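To: Rozália Hájek, Jirwood
From: Bořivoj Dvořáček
Re: Household chores study, second progress report, July

You asked me to keep this one shorter than the last and to say up front whether I think the money is being well spent. My answer is that the simulation work is worth finishing and the home trials should not be booked yet. I know Dirkari would like the trials to start this fall. I don't see a case for it in what we have.

## What was done

We ran the desk-tidying chore 500 times in simulation between the last report and this one. The chore is simple to state. The robot drives up to a desk in a bedroom, picks up the small items lying on it, and puts each one where the instruction says. A ten-year-old can do it while complaining about it.

By our scoring, 70 percent of the runs ended with every item in the right place. That number will look good on a slide and I would ask that it not be put on one before you read the rest of this. A run counts as a success even if the robot took nine tries at an item, and even if it bumped the desk on the way. There is no time limit in the current rules. I argued for one in the first report and I am arguing for it again.

The rooms are computer-made, with the furniture and the small items set out fresh for each layout. Suominen built the bedroom set, and the one we use most has a long white desk, a chair with a slatted back to one side, and the head of a bed behind. The pen is the item I care about. It is small and dark and lies flat on the desktop, and a two-finger gripper has to come down close to the surface to get it without pushing it along. 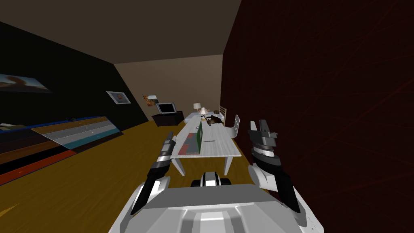

## What the numbers hide

Larger items are close to solved in simulation. Flat and thin ones are not. When we split the failed runs by cause, pens and other thin things account for most of them, followed by the arm reaching too far across the desk and giving up. The two arms rarely work together. In most runs one arm does the job and the other is held out of the way, so we are paying for two and using one and a bit.

A simulated desk does not wobble. Its items have no dust on them and nobody has spilled juice near them. The contact between finger and pen is worked out from friction values that we picked, and we picked reasonable ones, but a small change in those values moved our success rate by more than I was comfortable with. I have asked Saduritz to rerun a sample of the layouts with rougher settings before anyone quotes the 70 percent outside the project.

I would also point out that somebody has to tell the robot what goes where. We write those instructions by hand, one per layout. In a real home the person giving the instruction could have put the pen away in the time it takes to explain it. I don't have an answer to that and I haven't seen a good one in the partners' notes either.

## Spending

Computing time came to 3880 euros for the period, all within the approved line. The gripper rental has not been touched and I would like to carry it over. Travel was nil.

## Problems

- The Suominen room files changed format partway through and we lost most of a week matching old results to new ones. They have agreed to warn us next time.
- Our scoring script was passing runs in which an item ended up hanging over the edge of the desk. Fixed, and the figure above is from after the fix.
- We are short one person until the fall. The logs are being read more slowly than I'd like.

## Next period

1. Add a time limit and a penalty for repeated grasps, then rescore the existing runs.
2. Finish the rougher-settings rerun with Saduritz.
3. Build 2 shop-floor layouts, parts bins and a packing table, so that Jirwood's own question about light assembly gets at least a first look.
4. Decide on the home trials after items 1 and 2, with the rescored numbers in front of us.

If the rescored rate for small flat items is still poor, I will recommend dropping the home trials from this grant and putting that money into the shop-floor side, where the parts are the same every day and nobody leaves a sock on the packing table. Dirkari will object. I would like to have that conversation with you on the call Tuesday, before they send their own summary.

B. D.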